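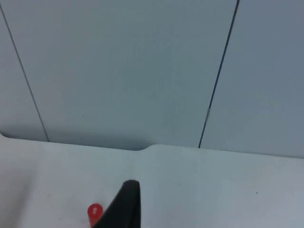 Slide 1. What changed at the packing tables

Good morning. I run the packing floor at Staven, in the Cilamberg building, and I was asked to talk about what an arm at the table does to the working day of the people next to it. I will leave the technical side to the Bomholm engineers, who speak after lunch.

(Wait for the room to settle. Water is on the left.)

Slide 2. Before

We pack small household goods for mail order. In a normal week that is up to 4000 parcels. Until last year every item was picked up by hand, turned so the label faced out, and set down for the packer. People did that for a full shift. Sore wrists were the main reason they asked to be moved.

Slide 3. Who does what now

The arm takes the picking up and setting down. The packer decides what goes with what, checks for damage and closes the box. We kept all 7 people on the shift. Two of them now look after the arms, and they got a raise for it, which we should have announced sooner than we did. There was bad feeling for a month and it was our own fault.

(If someone asks about layoffs, give the number again and move on.)

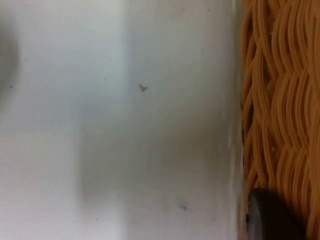 Cleaning is the job that grew the most. When people packed by hand, they wiped a surface when it bothered them. Now it is on the shift sheet, with a name next to it. Small dark specks on a white surface are easy to walk past, and so is a pale bit of something caught in the weave of a basket. A packer used to brush that off without thinking. The arm has no such habit, so a person has to stop and look, and we had given no time for it in the plan. We added the time in October.

Slide 4. What people told us

We sat down with the whole shift twice. The complaints were mostly about pace. The arm doesn't slow down before a break, and people felt they had to keep up with it. We gave every packer a pause button and said in writing that using it would not be counted. The other complaint was that it got quiet. Two people used to face each other across a table and talk, and now they face the same way. We are moving the tables back.

Slide 5. What I would do differently

Tell people about pay on the first day. Let the packers choose which items the arm gets first. We let Eyvindsson, our supplier, choose, and they picked what was easy for the arm. Our people would have picked the heavy jars.

(Stop here for questions. Handouts are by the door.)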